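28 de maio de 2021

Acordei antes do despertador outra vez. Café, pão de ontem, a cabeça já na mudança. Faltam 11 dias para entregar as chaves e o corredor continua cheio de caixas por montar. A fita-cola acabou. Comprar fita. Comprar também sacos grandes, dos pretos.

Ontem à noite comecei pelos livros, grande erro. Quem começa pelos livros não arruma nada, senta-se no chão a ler. Li metade de um guia de Oravec que nem sabia que tinha, com bilhetes de comboio lá dentro e uma lista de compras na letra da minha mãe. Ovos, linha branca, pilhas. Guardei a lista. O guia vai para a caixa de dar, ou talvez não, logo se vê.

Decidi que o quarto se faz hoje. Tudo o que está em gavetas sai para cima da cama e só volta a entrar o que for mesmo usado. Disse isto ao telefone ao Thodoris e ele riu-se, claro, o Thodoris Zacharopoulos mudou-se para Drurport com duas malas e acha que toda a gente consegue. 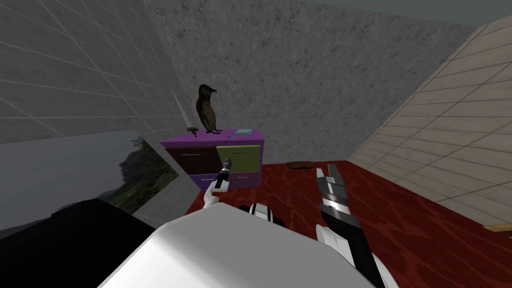
Pois bem, 4 sacos de roupa para dar até à hora do almoço. Camisolas que já não me servem desde a outra casa, um vestido com a etiqueta ainda, meias sem par (porque é que se guardam meias sem par??). Fiquei com o casaco azul apesar do fecho estragado. Há uma costureira ao pé da estação, passo lá quando puder. Quando puder, digo eu, com esta vida.

Almoço em pé. Sopa. Ligaram da Skaster, os das mudanças, a confirmar a carrinha e a pedir mais 200 euros por causa das escadas. Eu tinha dito das escadas. Tinha dito no primeiro email, com a palavra escadas escrita e tudo. A senhora foi simpática mas não descia. Pedi que me mandassem aquilo por escrito e vou responder amanhã com a cabeça fria. Se não baixarem falo com o primo da Karkeo, que tem carrinha e joelhos bons.

Tarde mais lenta. A cozinha assusta-me. Embrulhei os copos em jornal e fiquei com as mãos pretas, deixei dedadas na porta do frigorifico, na parede, no telemóvel. Parti uma tigela, a verde, não era a favorita mas era a do arroz doce. Chorei um bocadinho, ridículo, por uma tigela. Acho que não era pela tigela.

A vizinha de baixo bateu à porta por causa do barulho e acabou por ficar meia hora. Quer a estante. Dou-lha com gosto, menos uma coisa para descer. Contou-me da mudança dela, em julho, um calor de morrer, e que durante semanas comeu numa tábua de engomar porque a mesa não passava na porta. Medir a mesa!! Tenho de ligar ao senhorio novo e pedir as medidas da porta da entrada. E perguntar pela água, se a conta já está em meu nome ou se sou eu que trato.

Depois de ela sair fiz etiquetas. Cozinha, quarto, livros, abrir primeiro. Na abrir primeiro vai a cafeteira, lençóis, papel higiénico, uma faca, o carregador. Da última vez passei a primeira noite às escuras à procura de um candeeiro que estava na caixa das toalhas, não repito a graça.

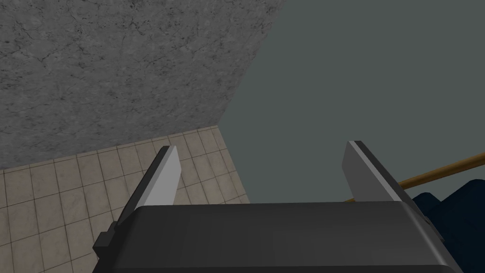 E o que é que faço às cartas antigas, levo ou deito fora?

Levo as do avô e as 3 da Madalena de quando esteve fora, o resto rasgo no domimgo à noite, sem reler, que se releio fico com tudo outra vez.

Jantei torradas. As costas doem-me de um lado só. O quarto tem eco agora que tirei os cortinados, ouço-me a tossir e parece outra pessoa. Pus a rádio para disfarçar e deu aquela música que estava sempre a dar no verão em que vim para aqui, fiquei parada no meio da sala com uma frigideira na mão até acabar.

O Thodoris mandou mensagem, diz que pode vir ajudar no dia da carrinha se eu lhe pagar o comboio e o almoço. Respondi que pago almoço e meio comboio. Ainda não disse nada.

Amanhã: fita, sacos, responder à Skaster, medidas da porta. E devolver o berbequim, que já tenho vergonha.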